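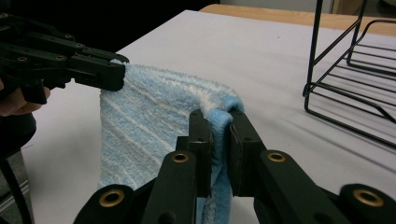 Section 5: Folding and Storing the Towels

OK, you've washed and dried everything following Section 4, so now we get to the part I like best. I've been folding towels for the Rerkgate guest rooms long enough to have strong opinions about it, and most of them ended up in this section. If you already fold a different way at home, please keep doing that at home! On our shelves, though, the towels need to match, or the stacks lean and somebody ends up refolding the whole lot on a Saturday night.

These steps are for the soft, fluffy towels, the light blue ones with the thin white stripes. Flat kitchen cloths are in Section 6.

Before you start

Clear a table that's longer than the towel and wipe it down. Let the table dry, too (I skipped this once and had a faint coffee smell in the linen closet until January). Check that each towel is dry all the way into the hem. The hem is thicker than the rest and it hangs on to water, so pinch it between your fingers and wait a second. If it feels cool, hang the towel up for another 15 minutes and check again.

CAUTION: Don't fold a damp towel and tell yourself it'll finish on the shelf. It won't, and the ones above and below it will pick up the smell.

Folding a bath towel

1. Find a corner and pinch it. Get a good hold of the actual corner, with the hem in your fingers and not just the fluff.

2. Lift the towel and let it hang for a moment. Fluffy towels come out of the dryer with hidden folds, and a lot of them drop out by themselves.

3. Follow the hem along with your other hand until you reach the next corner. Go slowly here. If you grab at the middle of the towel and hope, you'll get a twist, and then you'll be back at step 1.

4. Hold both corners and give the towel one good snap. One is plenty – the lint goes everywhere.

5. Lay it flat on the table with the short side facing you. Smooth it from the middle out to the sides with your palms. Don't press hard, you want to keep the fluff.

6. Fold it in half the long way, so the two long edges meet. Line up the corners first and let the rest follow.

7. Bring the short side nearest you up to the far short side. Run your hand over the fold.

8. Now fold in thirds. Take the end with the loose hems in first, then bring the folded end over the top. The hems should be tucked inside and you should have one smooth, round edge.

9. Turn the round edge to the front of the shelf. Done!

Note: Hand towels skip step 7. Everything else is the same.

Note: The stripes run on a diagonal, so please don't use them to line up your folds. Lamduan Saengthong tried that for a whole afternoon and got 143 very pretty, very crooked towels. Go by the hems every time.

If the towel won't behave

The edge curls over. This happens a lot with the thick hem. Lay it flat, hold one corner down, and pull gently along the hem with your other hand. If it springs back, fold anyway and put that towel at the bottom of the stack, where the weight will flatten it.

The corners don't meet. Some towels shrink more along the hem than in the middle, so they're not true rectangles anymore. Match the corners as well as you can and let any extra bunch up inside the fold.

There's a pulled loop. Snip it level with small scissors.

CAUTION: Never yank a pulled loop. You can open up a line right across the towel, and then it's a cleaning rag.

Stacking

Stack bath towels no more than 5 high. I know six will fit on the Bravex shelves, I've done it too, but the top one catches on the shelf above whenever you slide the stack out. Leave a gap the width of 3 fingers at the back so the air can get through.

Fresh towels go on the bottom. Lift the old stack, slide the new ones under, and set it back down. It's a little annoying with your arms full, but it means the same few towels don't get used and washed to death while the others just sit there.

If a stack starts to lean, check which way the round edges are facing before you refold anything. Nine times out of ten one towel has been put in backward. Turn it around and try again.

Bath towels go on the two middle shelves and hand towels on the one above. Wichai Bunnag keeps the shelf labels in the top drawer, so ask him if one has peeled off.

Next: Section 6, Kitchen Cloths and Napkins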